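Search this site Enter keywords Go

The cult of the tidy bench

February 20, 2019

Every few months someone tells me that my workbench would change my life if I bought the right boxes. Last time it was a catalogue from Sandeck, offering a set of 250 stacking trays in 5 colours. I own two biscuit tins and a saucer. I have mended radios out of them for years.

I don't doubt that small parts need somewhere to live. Drop a screw on a carpet and you'll agree with me. What I doubt is the idea that sorting is the same as working. Silviu Dobre, who shares my shed, spent the whole of last April labelling drawers and repaired one kettle. The drawers are lovely – he still can't find a fuse.

My own rule is duller. Keep the stores at the sides, keep one clear place in the middle, and put in it only what you're using. A sheet of white paper on the bottom helps more than any label, as a dark wire shows up against it.

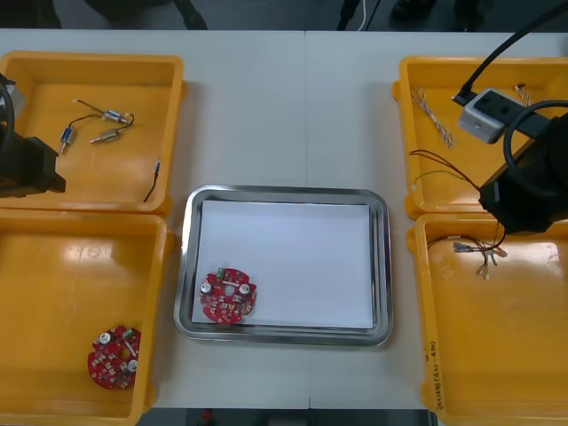
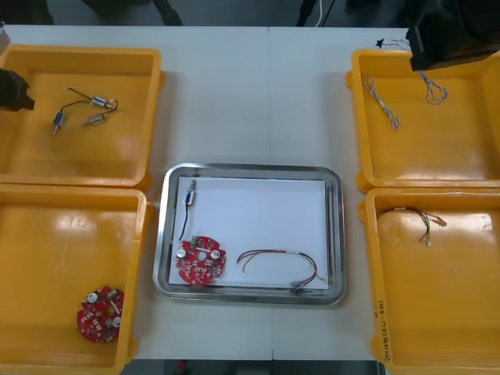

Yellow bins either side, steel tray between them, paper in the tray.

I'll grant the box people that much. Four containers and a tray I can believe in. It's the next 1,000 compartments that make me suspicious, and the wall rack to hold them, and the course on how to use the rack. Aslı Ağca tells me I'll come round once I lose something expensive. Perhaps. I lost a good soldering tip last winter and found it in the saucer.

Contact | Copyright 2019 | Back to top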